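Workshop notebook – Cillville, the shared table
September 12, 2026

Starting today with the big table, because I promised in August that I would write down what is lying on it and then I did not do it. The table has become the place where everybody empties the pockets. I do the same, so I am not complaining about others only.

Plan for the day: keys first, then the fans, then the surface of the table itself. The shelf and the drawers stay for next time.

Before I began I read again the old key list. It was made when we still had the room at Unell, and half of the lines are for doors that we do not use any more. The list has the key number, the door, and a column "who has it" which is mostly empty. Two numbers are important for us now: 224 is the store room and 298 is the yard gate. The rest I will keep on the old page but I will not copy it. 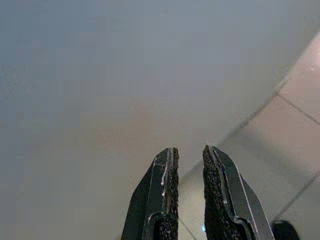 I decided on a simple rule for the new list. Every key gets a line, also when we do not know the door. For an unknown key I write "unknown" and the day when it was tried. The old list left out the unknown ones and this is how we came to have keys which no list mentions.

Then the table. It is a good table, dark brown wood, and I would like it to stay good. The gloss is still there on most of it, but there are scuffs, and I believe metal keys thrown on it do not help. I propose a tray with felt inside. Etum sells a flat one in a size that would fit at the end of the table, I will ask for the price before I order.

What I have on the table, for the list:
– light blue plush keychain, the round creature with the pink band, with green carabiner
– bunch of keys with a small charm in brown and beige
– single silver key on a thin black lanyard
– silver keys with a black cord, the cord is tangled
– dark gray controller with two small joysticks and a screen
– small black thing beside the controller, maybe a cap or a pouch, to be checked

The carabiner is a good idea and I would like to have one for every set. With a carabiner the set can hang on a hook and it does not need a place on the table at all. We have a packet of 80 hooks from Štefanec in the drawer, the screw type, and we never opened it. A board with one row of hooks by the door would be enough.
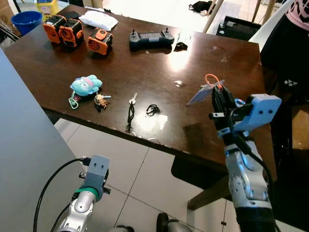 Fans. Three of them, the orange and black portable ones, all at the far side of the table, two side by side and the third a little apart. In August they were in use every day and now it is cooler, so they can go to the shelf. Before storing, the grilles should be brushed. I would do it outside with the soft brush and not with compressed air, because last year I used the air and the dust went only deeper. I also want to put a strip of tape with a letter on each fan (A, B, C). At present when someone tells me "the fan is making noise" I must ask which one, and the answer is "the orange one".

The blue bucket at the corner should go under the sink. The white thing behind the fans, if it is a cloth and not a pouch, I would wash and keep for the table.

Cleaning of the surface: a damp cloth first, then a dry one immediately after. No spray. I tried the spray on a small piece of the same wood at Unell and it left a gray film, which was difficult to remove. For the scuffs I would try a little wax, on the side near the wall where it is less visible, and wait 2 days before deciding.
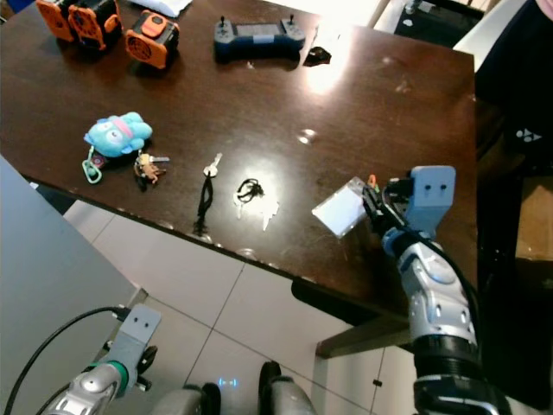

The single key is my main question. It has no tag and no number that I know of, only the lanyard. I will try it at the store room first and then at the gate. If it opens neither, it gets the line "unknown" and a paper tag with the date.

About the tangled cord: please do not cut it. I can open the knot with a blunt needle, it needs only patience. After that I would shorten the cord, a long cord will make a knot again in one week.

The controller does not belong with the keys. I suggest it has a place on the shelf, with its screen covered by something soft.

Still open:
– price of the tray from Etum
– where to fix the hook board, left or right of the door (right is closer to the light switch)
– tags: paper or plastic? Paper is easier to write, but the yard gate key gets wet
– first test of the wax
– copy the new list in clean writing and put it inside the cupboard door

If you take a set before the board is ready, please write it on the loose sheet in this notebook, with pen and not with pencil.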